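# Gellar starts hiring out its two-arm bench kit by the month

If you've ever wanted a pair of robot arms but not the bill that comes with them, there's a new option from September. Gellar, the small outfit on the Fidmont estate, is going to rent out its tabletop kit by the month, and I spent a morning with it this week before bookings open.

The kit is called Stutalel (I asked what it meant and got a shrug). You get two arms, black two-finger grippers for both, the little cameras that sit down by the grippers, and a day of set-up from someone who knows what they're doing. Bring your own table! 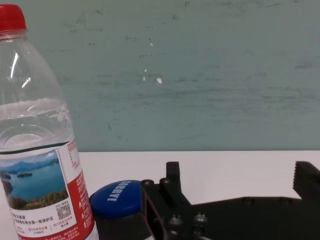
*By Czesław Wasilewska | Thursday, August 6, 2026*

The price is £2000 a month, with a minimum hire of 2 months, and that includes swapping out anything that wears through in normal use. Break an arm by driving it into the wall and you're on your own, or at least on your insurance.

I'm no engineer, so I went in wanting to know one thing, namely how long it would be before I could do anything useful with it. Gemechu Fikre runs the hire side at Gellar and he sat me down with the control software, gave me a very quick tour and then went off to make tea. The menus are plain enough. You save a position, give it a name, save the next one, and string them together. I had a short routine written in 30 minutes, though I'd named half the steps "test" and had to go back and sort them out.

What I liked most was working with ordinary shopping. Drinks bottles are a good trial for any gripper — clear plastic, shiny caps, a label wrapped round the outside — and they're just the sort of thing a small packing firm would want to try first. 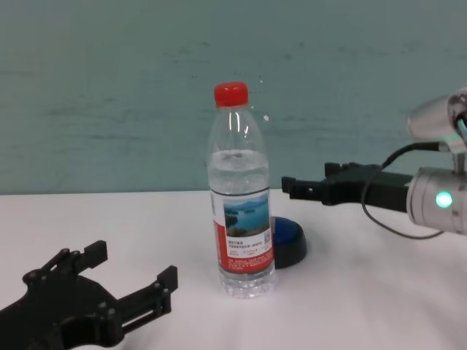

Two arms on one table do take a bit of getting used to, mind. I kept forgetting which one I'd picked on the screen, and I'd love to see the left and right controls in different colours. Gemechu says that's been asked for already. The printed guide runs to 66 pages and could do with an index, too.

Živković, who make jigs and trays for small workshops, will be selling add-on finger pads for the kit, priced separately. I haven't tried those, so I can't tell you if they're worth having.

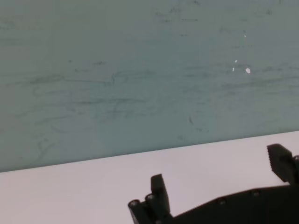
Who's it for? Colleges, I'd have thought, and firms that want to find out if a job can be automated before they spend proper money. If you only need one arm it's too much kit, and Gellar has no plans for a single-arm version at the moment. I did ask twice.

Bookings are by phone or at the Fidmont office, and the first kits go out in September. You can arrange a trial morning beforehand, free of charge, and I'd say do that before you sign anything.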